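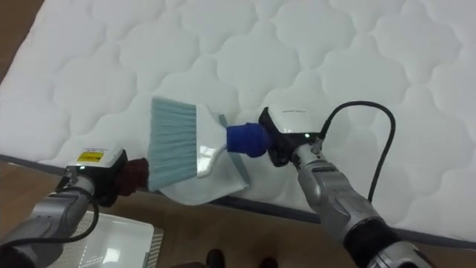
Is brushing a quilted mattress worth doing, or is it just moving dust around?

Posted in Bedrooms & Bedding, 5/11/26

plalix_skeptic
I have a white quilted mattress with that puffy pattern where every stitched cell has a groove around it. Crumbs, lint and who knows what settle in the grooves. Three different cleaning pages told me to go over it with a hand brush and dustpan before doing anything else. I have my doubts. A brush with soft bristles seems like it would push the stuff deeper into the stitching, and a dustpan is made for a floor, where it can sit flat against something hard. On a mattress the lip sinks in and half the crumbs go under it.

The same pages then want you to put a few drops of scented oil on the fabric and "let it breathe." One said to leave it 72 hours. Where am I supposed to sleep for 72 hours?

I own a vacuum but the upholstery tool went missing when we moved to Firndale. A new one from Hirano is $39, and I don't want to pay that if the brush does the job. Has anyone compared the two, or is everybody repeating the same tip?

3 replies

grout_and_about
I had the same doubts and still have some of them. What I can tell you is that a brush works on loose stuff sitting on top and does very little for anything else. Hair, crumbs, lint, fine. Dust that has gone into the fabric stays there, whatever those pages say.

How you brush matters more than I expected. Short strokes, all in one direction, toward the nearest long side. Don't scrub back and forth. On the rounded patterns you have to come at the grooves from two angles, so I do the whole top lengthwise and then again across. Takes me 7 minutes on a queen.

You're right about the dustpan. Press the lip down into the mattress with your free hand so the fabric rises up in front of it, and get a pan with a rubber strip on the edge if you can. Bare hard plastic rides up over the stitching. Use a set that has never been on a floor. I bought a second one for the bedroom, a Flodis, nothing special, and I wash the bristles in dish soap and let them dry all the way before they go near the bed.

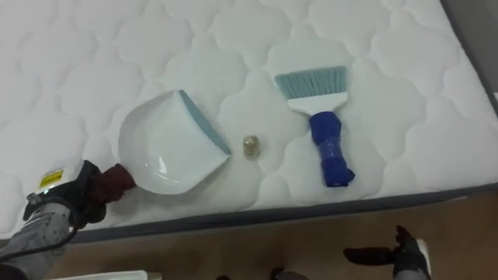

Brush, dustpan and a little glass bottle out on the quilting.

As for the oil, skip it. I tried it once on an old mattress and got a yellow spot I never got out. If you want it to smell better, open a window and leave the sheets off for the day. Baking soda is the other thing everyone swears by. I've used it and couldn't smell a difference, and then you have powder in every groove, so you need the vacuum anyway.

I'd buy the tool before I bought anything that comes in a bottle.

mothballs6
just flip it over and hit it with a broom handle, my grandmother did this every spring and never owned a vacuum

tallboy_dresser
Don't flip it without looking at the label first. A lot of the newer ones only have one sleeping side, and if the quilting is on the top only, that's probably yours.

To your question, I did sort of compare them. I brushed the left half of mine, left the right half alone, and then vacuumed both and emptied the canister in between. There was less from the brushed side, but there was still plenty of gray fluff, and it was all fine stuff the brush had gone right over. One mattress, one try, so take it for what it's worth. I wouldn't call the brush useless. I do it when I change the sheets and get the vacuum out every 6 months.

Before you spend the $39, measure your hose. Plenty of off-brand upholstery tools fit, and I've seen them in the bin at the thrift store. Also check the dark border along the side while you're down there, the seam where it meets the white top holds more lint than the grooves do.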